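Larnura Play and Learning Rooms
Monthly safety walk-through, with comments
Date: Thursday, February 1, 2018
Walked by: Leonie Baumgartner and Aivar Uibo

1. Entrance and coats
Outer door closes fully: Yes
Finger guards on hinge side: Yes, replaced in January
Mat flat, no curled corners: No
Comment: Left corner lifts when the door opens. Taped for now. Order a heavier one from Zudell - the last one held up fine.

2. Exits and fire equipment
Both exits clear: Yes
Extinguisher tags current: Yes
Exit sign lit over back door: No
Comment: Bulb is out. Aivar to change it before Monday.

3. Shelves and furniture
Tall shelves anchored to wall: Yes, except the one by the sink
Shelf edges and corners: OK
Comment: The bracket by the sink has pulled out of the drywall. Bottom shelf only until it is fixed. Keep everything on the tall units under the 36 inch line.

4. Toys and table activities
Small parts kept out of the toddler room: Yes
Foam pieces checked for tears and bite marks: Yes
Shape sorters complete: See comment

Green foam shape sorter 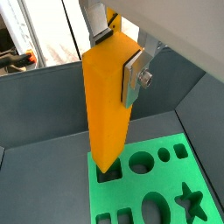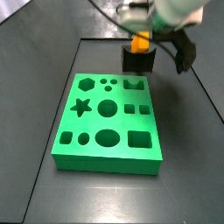 Comment: Two wooden puzzles have lost their knobs and go in the discard box. Any foam with a chunk missing goes in the same box, even if the rest looks good. Annag Drummond asked if the magnetic tiles can come back out. Not yet - one has a cracked seam and the others need to be looked at one by one.

5. Water and heat
Hot tap in children's bathroom: 115 degrees, OK
Radiator covers secure: Yes
Comment: Cover in the reading corner rattles but doesn't move. Tighten when convenient.

6. Cleaning supplies
Locked cabinet: Locked
Labels readable: No
Comment: One spray bottle has no label at all. Emptied and thrown out. Piret Rozīte will bring printed labels.

7. Outside
Gate latch: Sticks in cold weather
Ice on steps: Salted
Comment: Lorkance quoted up to $200 for a new latch. Baiba Uibo to approve.

Items still open from last time: sink shelf bracket, gate latch.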